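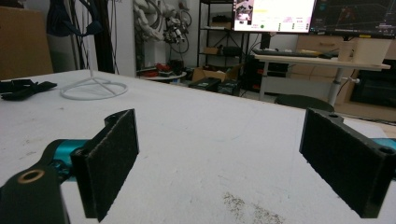

Can a robot wipe down your counter yet? Sort of, if you're patient

I've been nagging the people at Sturnmont for a year to let me come by and see how their chore project is going, and this December they finally gave in. Sturnmont tests machines for small shops and regular homes, and the question I walked in with was the one my sister asks me every Thanksgiving: can the thing clean up after dinner or not?

The short answer is that it can do some of it, slowly. The group has logged 1,975 tries at plain tabletop jobs since the spring, things like picking up a rag, folding a towel in half and moving a cup to a shelf. Of those, 613 went all the way through with no help from a person. I thought that sounded awful. They seemed pretty happy with it! Back in the spring the rag alone could eat up a whole morning.

Cloth is still the big headache. A cup keeps its shape when you grab it, but a dish towel lands differently every single time, and a machine that did fine with one pile can get totally lost on the next. Crumbs are no picnic either. I asked why a mess I could clear with one swipe of my sleeve is such a big deal, and I got a very long answer about how hard you press (I wrote down maybe half of it).

Fingers, it seems, matter more than I'd figured. The ones I saw were black with a fuzzy, felt-like pad on the inside of each, and the gap between them opens nice and wide. I kept wanting to touch the pads. I was asked not to.
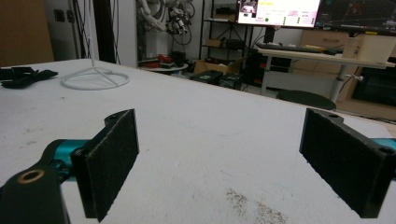
What about stores?

Shop floors might get there before kitchens do. Droline, a hardware chain with 8 stores, plans to try a shelf-tidying machine after closing time at one of them, starting with boxed goods only. No bags, no rope, nothing floppy. Endeck, which makes the software for that trial, told me to expect roughly six months before anyone can say if it saves the night crew any work.

As for my sister, she'll be doing her own dishes this year. I did promise I'd bring the pie.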